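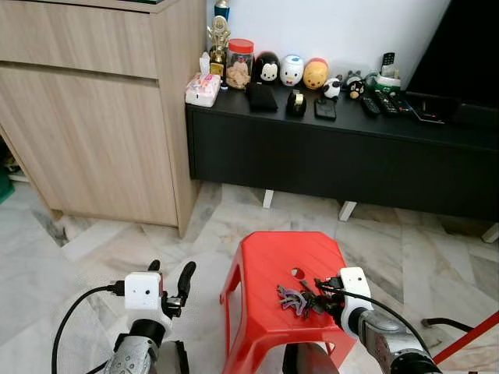

图一 家居环境演示区:右侧夹爪抓取红色方凳上的钥匙

各位来宾,上午好。欢迎参加Flaltora服务机器人实验室2019年2月2日开放日。我谨代表实验室,介绍本次演示的任务安排与观摩要点。

(停顿,待后排来宾入座)

演示区按普通家庭客厅布置,设有木纹柜、黑色矮柜和电视。矮柜上摆放纸巾盒、饼干罐、卡通摆件及遥控器等日常用品。Kumau项目组要求保留这类杂乱陈设,使机器人在接近真实住户的条件下作业。

演示内容为钥匙的抓取与移放。钥匙体积小、形状不规则,挂有紫色橡胶钥匙圈,受力后容易变形,对夹爪的定位和闭合力度均有较高要求。项目自去年7月启动,累计完成抓取试验2,461次,相关记录已全部归档,可在Navarro展厅查阅。

(切换至下一页)

请各位将视线转向腕部视角。双臂作业时,头部视角用于判断整体位置,腕部视角用于末端对准,操作人员须同时参照两路画面。

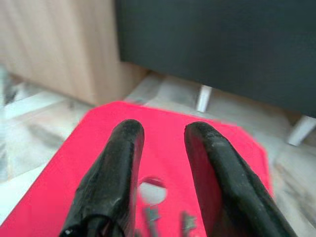
图二 腕部视角:两指张开,下方为红色表面

从这一视角可以观察到指面的磨损痕迹。按照Prineck维护规程,指面须定期检查,更换情况须登记备查。背景略有虚化,目标较小时,操作人员应放慢接近速度。

现场演示时长40分钟,分2组进行。请来宾站在黄线以外,演示期间请勿触碰设备或台面物品。本日登记来宾共105位,请按胸牌编号依次入场。

(演示结束后请来宾移步Navarro展厅,提问环节在展厅进行。)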